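Went to a robot open day, what should I have asked?

Posted in Workshop & Small Business
Viewed 332 times

Tapio Niskanen

I run a small packing room in Bredetcombe. We put hinges, screws and brackets into bags, the bags go into boxes, and the boxes go out the door. Last October a supplier called Harju invited a bunch of us local shops to an open day to look at a robot arm they sell under the name Kornix. Coffee, name tags, a man with a headset microphone. There were 32 chairs and most of them had someone in them.

The demonstration was the arm picking small parts out of one tray and setting them down in another. It did this for the whole talk and I have no complaint about what I saw. What bothers me is what I didn't see. The parts were all the same part. They were all lying the same way up. When I asked if it could handle a tray where things are tipped in any old how, the headset man said "absolutely, with the right setup" and took the next hand. Another fellow asked what happens when it misses one and got a slide about uptime.

They had the view from the wrist camera up on a side screen and sent it out afterward with the brochure.

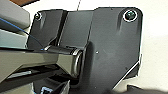 My main worry is upkeep, and nobody at Harju wanted to stay on that subject for long. We have cardboard dust in everything. I've had tape machines die from it. So I look at a gripper with gaps between its plates, a dark opening under the finger link and a thin blue cable running across the front of the left plate, and I wonder who cleans that and how often. The salesman told me "minimal maintenance," and when I asked for that in hours he said it depends on the site. Everything depends on the site, apparently, except the price.

They want me to sign for a paid trial at my place. Before I do, what should I be asking, and is there any point going back for a second demo? I am not against the thing. I would just like to be sold it by someone who has stood in a packing room.

hingeguy_93

Robots are the future, you either get on board or get left behind. My cousin's plant has them and they love it. I'd sign.

Tirnesus Joinery

I've been to two of these days (different sellers) and came away from both with the same feeling you have. A demo is set up so it works. There's nothing crooked in that, I do the same when I show a customer a drawer. But you can't learn much from it unless you change something.

So yes, go back, and bring your own parts. Not a handful, bring a full box of 700 or whatever you get through in a morning, straight from your shelf with the dust still on. Tip them into the tray yourself. Then sit there. Don't let them walk you off to lunch while it's running. Keep a tally of every time a person touches the machine, the tray or the laptop. The second seller I dealt with had a young woman off to one side with a keyboard, and once I started watching her instead of the arm I saw she was pretty busy.

Things I'd want in writing:

How many picks an hour with your parts, counting the misses.
What it does when it drops one. Does it stop, carry on, or put a short bag through?
Price of the fingers and that cable as spares, and how many days to get them.
Who comes out when it stops, from where, and what the call-out costs.
Whether the trial fee comes off the purchase price.

On the cable, ask how it's fixed along the arm and what it's rated for in bending. I can't judge from one close-up if it's a problem, and to be fair, lots of machines have cables on show and run for years. Same goes for dust. They may sell a cover for it. If they do, ask to see the arm working with the cover on.

I didn't buy, for what it's worth. My volumes are too low and my parts change every week. Yours might suit it better.

mags in dispatch

Agree with most of that. I'd add, talk to the people who'd be working next to it before you sign anything, and take one of them with you to the second demo. Ours spotted in five minutes that the tray sat at the wrong height for reloading. The managers had been looking at the arm.

Also ask for the phone number of a customer who has had one longer than a year. If they only offer you a video of a customer, you've got your answer.

Tapio Niskanen

Thanks, that's a better list than mine. I've asked Harju for a second visit with my own parts and they've said they'll "look into availability." I'm bringing the dusty box either way.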